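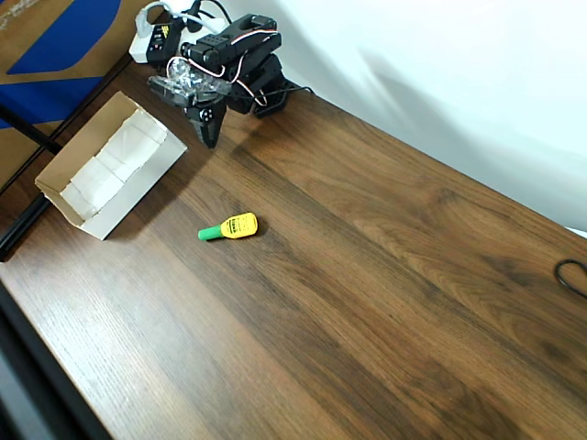

Ticket 1826: policy keeps missing the glue-stick-like object after retraining
Opened by: Freya Heywood
Status: open, waiting on Ovidiu

Hi both, me again (sorry!). The Namari run finished over the weekend and I've been trying it on the desk arm since Monday morning. It goes for the yellow thing with the green cap quite happily, then closes the fingers short of it, nearly always on the box side. The old checkpoint didn't do this, so I don't think I'm imagining it.

What I've tried so far:

Re-zeroed the wrist servo. No change.
Swapped back to the step 814 checkpoint. Better, but it dithers over the box.
Turned the overhead light off. Much better! Three clean grasps in a row, then I turned it back on and it missed again.

So my hunch is glare and shadows. The desk gets a big pale patch on it with the light on, and the arm throws shadows up the wall as well. All 200 demos were recorded with the blinds down and the lamp off, which was my idea, so feel free to grumble.

Reply from Ovidiu Nedelcu, 14:10
Could be, but three tries isn't much of a result. Can you do 20 with the light on and 20 with it off, same start pose, and keep the box where it is? If the gap holds I'll retrain with brightness jitter before we record anything new.

Reply from Freya Heywood, 14:25
Will do, starting after lunch. I'll put the logs in the Barthorpe folder and leave the wrist offset alone so we're only changing the one thing.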